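Importer un catalogue d'articles dans Prudeo à partir d'un fichier CSV

Accueil > Documentation interne > Prudeo > Articles et référentiel

Cette procédure s'applique à la création et à la mise à jour d'articles par import de fichier. Elle ne concerne ni les fiches fournisseurs, ni les mouvements de stock, qui ont chacun leur propre modèle. Pour une fiche isolée, la saisie manuelle (menu Articles > Nouveau) reste plus rapide.

Prérequis

Un compte Prudeo avec le profil Gestionnaire de référentiel. Le profil Consultation donne accès à l'écran d'import, mais le bouton Valider y est grisé.
Un tableur capable d'enregistrer en CSV avec choix du séparateur et de l'encodage. Les copies d'écran de l'ancienne procédure portaient sur LibreOffice Calc ; les menus d'Excel diffèrent légèrement.
Le modèle vierge, à télécharger depuis Articles > Import > Modèle. Ne pas repartir d'un fichier importé avant juillet : la colonne « emplacement » a été déplacée depuis.

1. Préparer le fichier

Ouvrir le modèle et renseigner une ligne par article. La première ligne contient les en-têtes et ne doit pas être modifiée, y compris pour la casse. Prudeo identifie les colonnes par leur nom ; leur ordre est libre, sauf pour les 2 premières (« reference » et « libelle »), qui sont obligatoires et doivent rester en tête.

reference : 7 caractères exactement, lettres majuscules et chiffres. Les zéros initiaux comptent.
libelle : texte libre. Éviter les guillemets droits. Si le libellé contient un point-virgule, le remplacer par une virgule.
famille : code famille tel qu'il figure dans Paramètres > Familles. Un code inconnu provoque le rejet de la ligne.
unite : PCE, KG, M ou LOT.
prix_achat : hors taxes, virgule comme séparateur décimal, 2 décimales. Ne pas saisir le symbole de la devise.
emplacement : code de l'emplacement par défaut. Laisser vide si l'article n'est pas stocké.
actif : O ou N. Une cellule vide vaut O à la création et « inchangé » à la mise à jour.

Un fichier accepte au maximum 499 lignes, en-tête non compris. Au-delà, Prudeo refuse le fichier entier sans indiquer la ligne fautive. Découper le catalogue par famille facilite les corrections ultérieures.

2. Protéger les références contre le tableur

C'est la cause la plus fréquente de rejet. À l'ouverture d'un CSV, le tableur interprète comme nombre toute référence composée uniquement de chiffres et supprime les zéros initiaux. Une référence comportant un E entre des chiffres peut être convertie en notation scientifique.

Avant toute saisie, sélectionner la colonne « reference » et lui appliquer le format Texte. Pour un CSV existant, ne pas double-cliquer sur le fichier : passer par l'assistant d'importation du tableur et affecter le type Texte à la colonne. Appliquer le format Texte après l'ouverture ne restitue pas les zéros perdus.

Contrôle rapide : dans une colonne de travail, calculer la longueur de chaque référence avec la fonction NBCAR et filtrer les valeurs différentes de la longueur attendue. Supprimer la colonne de travail avant l'enregistrement.

3. Rechercher les doublons

Prudeo traite une référence déjà connue comme une mise à jour. Si la même référence apparaît plusieurs fois dans le fichier, seule la dernière occurrence est conservée, sans avertissement. Trier sur la colonne « reference », puis appliquer une mise en forme conditionnelle sur les valeurs en double.

Les doublons de libellé ne bloquent pas l'import. Ils sont cependant à éviter : la recherche dans les écrans de saisie se fait sur le libellé, et les agents n'ont aucun moyen de distinguer à l'affichage deux articles homonymes. Compléter par la matière, la dimension ou le coloris.

4. Enregistrer en CSV

Fichier > Enregistrer sous, type Texte CSV. Paramètres :

Jeu de caractères : Unicode (UTF-8), sans BOM
Séparateur de champs : point-virgule
Séparateur de chaînes : guillemet droit
Enregistrer le contenu des cellules comme affiché : coché

Nommer le fichier sans espace ni accent. Le nom est repris dans l'historique des imports et ne peut pas être modifié ensuite.

Ouvrir le résultat dans un éditeur de texte et vérifier que les accents sont lisibles et qu'aucune ligne ne se termine par une série de points-virgules. Ce dernier cas signale des colonnes vides mais formatées à droite du tableau ; les supprimer dans le tableur (supprimer, et non effacer le contenu) puis enregistrer à nouveau.

5. Lancer la simulation

Articles > Import > Parcourir. Sélectionner le fichier, cocher Simulation, puis Exécuter. Aucune donnée n'est écrite. Le rapport affiche le nombre de créations, de mises à jour et de rejets, suivi du détail des rejets.

Codes de rejet courants :

R01 : référence de longueur incorrecte. Voir l'étape 2.
R04 : famille inconnue. Créer la famille ou corriger le code.
R07 : prix non numérique. Présence d'un point décimal, d'une espace insécable ou d'un symbole.
R12 : emplacement fermé. L'emplacement existe mais n'accepte plus d'affectation.

Corriger dans le fichier source du tableur, jamais dans le CSV, faute de quoi la correction sera perdue à l'enregistrement suivant. Relancer la simulation jusqu'à obtenir un rapport sans rejet.

6. Valider

Décocher Simulation, Exécuter, puis Valider. Pendant le traitement, les fiches concernées sont verrouillées en écriture. Les imports volumineux sont à lancer avant 8 h, avant l'ouverture des postes de réception.

Cas particulier : lots de contenu mixte
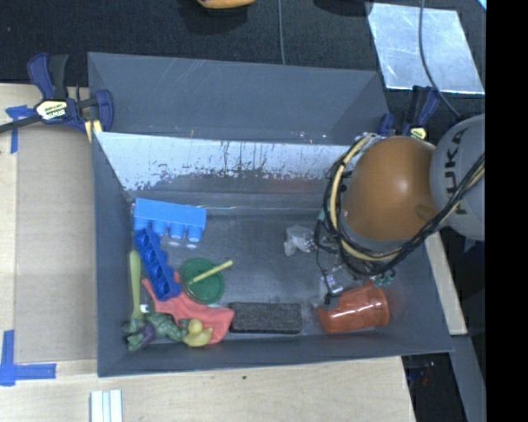

Stosholm – Service Référentiel et données articles

Un lot mixte (jouets et articles ménagers réunis dans un même bac, par exemple) se déclare par une seule ligne, avec l'unité LOT et la famille DIVERS. Ne pas créer de ligne par objet à ce stade. Le prix d'achat est celui du lot complet.

Lorsque le contenu est ensuite détaillé, créer les articles individuels par un import distinct, puis passer la ligne du lot à actif = N. La fiche du lot ne doit pas être supprimée : elle porte la référence de la commande d'achat et son historique devient inaccessible en cas de suppression.

Les lots provenant du site de Wultport arrivent avec une référence au format Bilgin, plus longue que la nôtre. La reporter dans le champ « ref_externe » du modèle et attribuer une référence interne. Une référence tronquée passe le contrôle de longueur mais rend tout rapprochement impossible.

Annuler un import

L'annulation est possible depuis Articles > Import > Historique, tant qu'aucun mouvement n'a été enregistré sur les articles créés. Les mises à jour sont rétablies à leur valeur antérieure, à l'exception du champ « emplacement », à reprendre manuellement.

Si le bouton Annuler n'apparaît pas, exporter la liste des articles concernés, passer la colonne « actif » à N et réimporter le fichier.

Archivage

Déposer le fichier tableur et le CSV validé dans le répertoire partagé Référentiel/Imports, accompagnés du rapport au format PDF. Les fichiers de simulation ne sont pas conservés.

Voir aussi : Créer une famille d'articles ; Fermer un emplacement ; Table de correspondance Bilgin / Prudeo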